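How to Free a Sticking Drawer in a Small Wooden Cabinet

Small cabinets tend to stick after a damp winter. Most can be put right in under an hour with things you already have in the house.

What you need: a candle stub or a block of paraffin wax, fine sandpaper, a pencil, a dry cloth and a screwdriver.

1. Stand the cabinet on a flat, solid table. On an uneven surface the case can twist a little and pinch the drawer.

2. Take hold of the pull in the middle and draw it straight toward you. Stop when the drawer is partly open and look at the gap along the sides and top. A gap that is wider at one end means the drawer is sitting crooked.

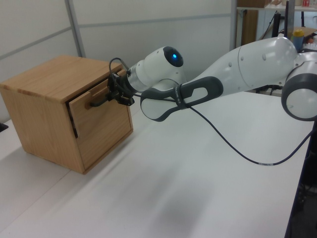 Trudano Home Notes, Issue 18, page 2

3. Take the drawer all the way out. Empty it first – a full one is easy to drop. Wipe down the runners and the inside of the case.

4. Look for shiny or dark patches on the drawer sides. Mark them in pencil and sand lightly along the grain. Try the drawer again before you take off any more wood.

5. Rub wax along the bottom edges of the drawer and along the runners. Slide it in and out a few times, then wipe off the crumbs.

6. Check the handle. If it moves when you pull, tighten the screws from inside the drawer front, but not so hard that they sink into the wood.

If it still sticks in March, wait for drier weather before sanding again. Wood shrinks back as the air dries.

Related
Regluing a loose chair rung
The Riis bench: plans and cutting list
Lining a drawer with paper
Oil or wax for oak?

This site uses cookies. By continuing to browse you accept our cookie policy.

© Trudano, Standthorpe | Contact | Back to top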